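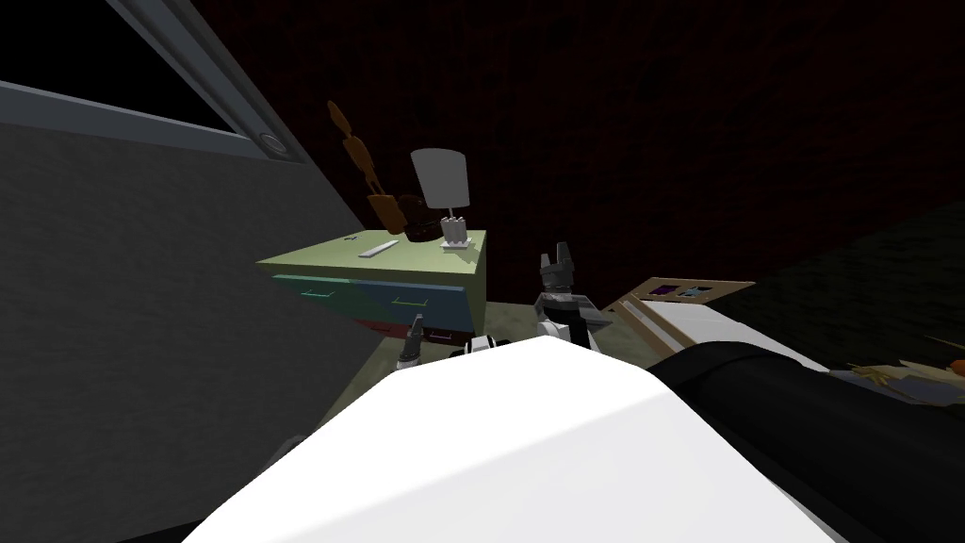 Skirnex 802 Walking Profiler

Reading time: 3 minutes

The Skirnex 802 measures how smooth a road or bridge deck is, at walking pace, with one person pushing it. It came into our equipment pool in July and it has hardly been on the shelf since. If you have ever spent a morning on your knees with a ten-foot straightedge and a wedge, you'll understand why we're so happy with it!

You set it on the wheel path, zero it, and walk. Two small wheels follow the surface, a tilt sensor between them works out the rise and fall, and the handlebar screen draws the profile as you go. It takes a reading every 7 inches and keeps it even if the battery dies (we tried this, not on purpose). Tsung-han Fang took it over the Jeltham bridge deck on its first outing, 263 feet from joint to joint, and had both wheel paths finished before the striping crew had unloaded their cones.

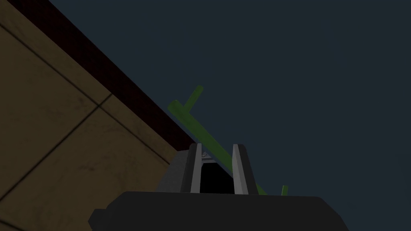

The wheel clamp is the part people ask about most, and it's a lovely bit of design. Each measuring wheel sits between two flat uprights, and a quarter turn of the knob lets it drop out for cleaning. Check that the uprights are parallel before you tighten anything. For a good idea of what to look for, see the gripper fingers in the picture: two upright plates standing parallel, light on their inner faces, with a clear dark gap between them and the tops tapering a little. On the profiler, you want to see that same clean gap all the way down when the wheel is out. A pebble wedged at the bottom will put a wobble in your trace that looks just like a bad paving joint, and you can lose half a day chasing it.

What's in the case

Profiler with folding handlebar
Two batteries and a charger
Spare measuring wheel
Calibration bar in a padded sleeve
Chalk line, crayon and a 100-foot tape
Quick card (the laminated one, please put it back)

The calibration bar matters more than it looks. Lay it on a swept, flat patch of floor, roll the profiler on and off in both directions, and compare the two numbers on the screen. If they don't match, wipe the wheels and go again. Let the machine sit outside for a bit first if it rode in a heated truck. I like to do this while the coffee is still hot, and it's usually done before the cup is.
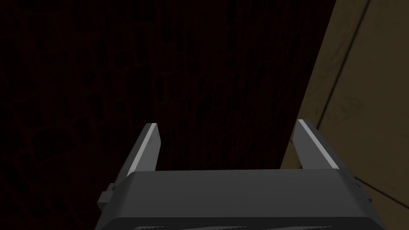 After that you're ready to mark your line. Snap chalk along the whole run if you can, especially on curves, where it's surprisingly easy to drift toward the shoulder while you watch the screen. Keep a steady walk and don't lean on the bar. When you reach the end, turn around and come back on the same line. The return trip closes the loop and tells you how far off you are, and on a good day that number is tiny.

One battery gets most crews through a shift. The longest single run we've saved so far is 1,353 feet, on the new lane at Falden, and Anselmo Rengifo still had plenty of charge left to redo the first stretch (he wanted a prettier graph). 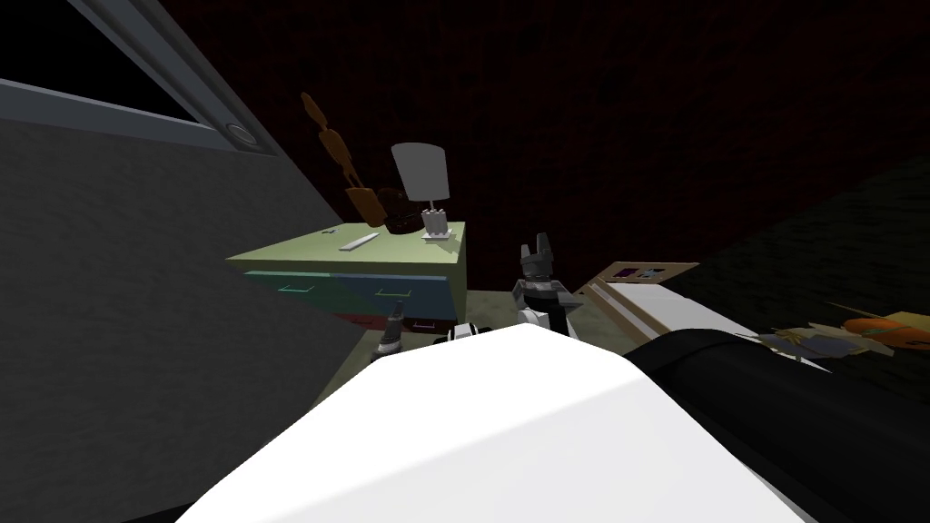

Fresh concrete is where the 802 really wins me over, and mostly because eyes are so bad at judging it. Low morning sun can make a level deck look dished and hide a real bump completely. The white robot shell in the picture has the same sort of light on it, bright at the left and sliding into gray toward the right, and on a slab that kind of fade gets read as a dip all the time. Walk the line and look at the trace before anyone calls for the grinder. We did that on the Quispe ramp, where the "low spot" everyone was pointing at was flat and the bump was two panels farther up.

Booking and return

The profiler goes out by the day or by the week, and first-time users get a short walk-through in the yard. Tuesday mornings are best for that. Bring it back with the wheels brushed, both batteries in the case, and your files copied off. Don't hose it down! A damp cloth is plenty.

Files come off by cable as plain tables, so they open in any spreadsheet. If you'd like help reading your first few traces, bring them along when you return the case. I'm always glad to look at them.

Last updated: July

Contact the equipment pool | Copyright, all rights reserved | Back to top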